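工单 884：Trumik 回归套件在夜间构建中随机超时
项目：Tostberg 上传服务
提交人：Léonie Masson
优先级：2
状态：已解决，待观察
创建日期：2020年9月13日

现象
夜间流水线跑到“批量上传后查询缩略图”这一步时报 ElementNotFound，等待上限 5 秒。同一提交手动重跑，多数能过。本地环境未复现。失败用例不固定，但都在上传类用例组内。

环境
测试框架 Trumik，无头浏览器模式，并发数 5。后端为 Greco 预发布集群，数据库每晚由 Dondmont 脚本重置。7 月升级过一次浏览器镜像，升级前的日志已过保留期，无法对比。

排查记录
一、把等待上限从 5 秒改为 20 秒。失败次数减少，未消失。已回退，超时值不应用来掩盖问题。
二、并发数降到 1，连续跑了一整晚，全部通过。初步判断为用例之间共享状态。
三、查 Greco 网关日志，失败时段内没有 5xx。上传接口返回 201，随后的查询接口返回 200，但列表为空。
四、检查测试账号分配。账号池只有 2 个账号，5 个 worker 轮流取用。某个 worker 的 teardown 会清空该账号下所有附件，另一个 worker 此时可能正在等缩略图。
五、在 teardown 前后加时间戳，与失败用例对齐，每次失败前 1000 毫秒内都有一次同账号的清空请求。原因确认。

处理
账号改为每个 worker 启动时单独创建，名称带 worker 编号，结束后由创建者删除。teardown 只删本用例登记过的附件 ID，不再调用清空接口。Dondmont 重置脚本中写死的两个账号已移除。

附带问题
缩略图断言原来只比对数量，顺序错了也会通过。现改为逐项比对校验和。
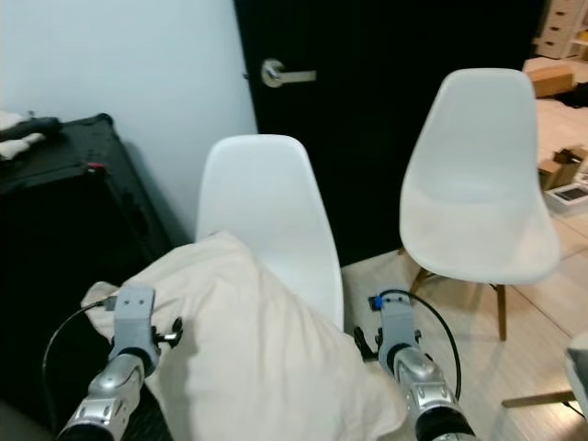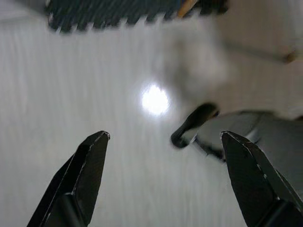
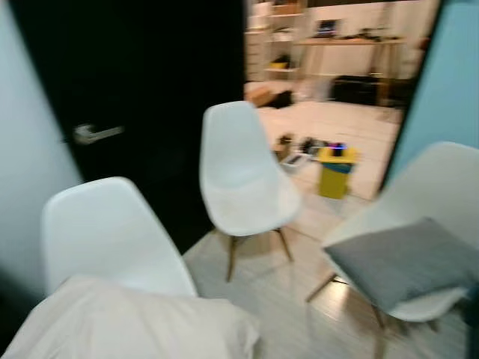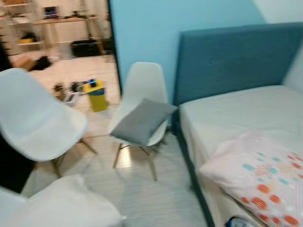 校验和清单与夹具放在同一目录，更换文件时需一并重新生成，否则断言会在第一项就失败。清单按字节计算，不要用编辑器另存或压缩后再提交，元数据变化也会改变结果。

验证
并发数恢复为 5，修复分支连续两晚无失败。用例组总时长略有增加，来自账号创建，可以接受。

遗留
清空接口在预发布环境仍对所有测试令牌开放，建议另开工单收回权限。等待逻辑目前是固定间隔轮询，后续改为监听任务完成事件，本单不处理。观察期内如再出现 ElementNotFound，请附 worker 编号和网关请求 ID 后重新打开本单。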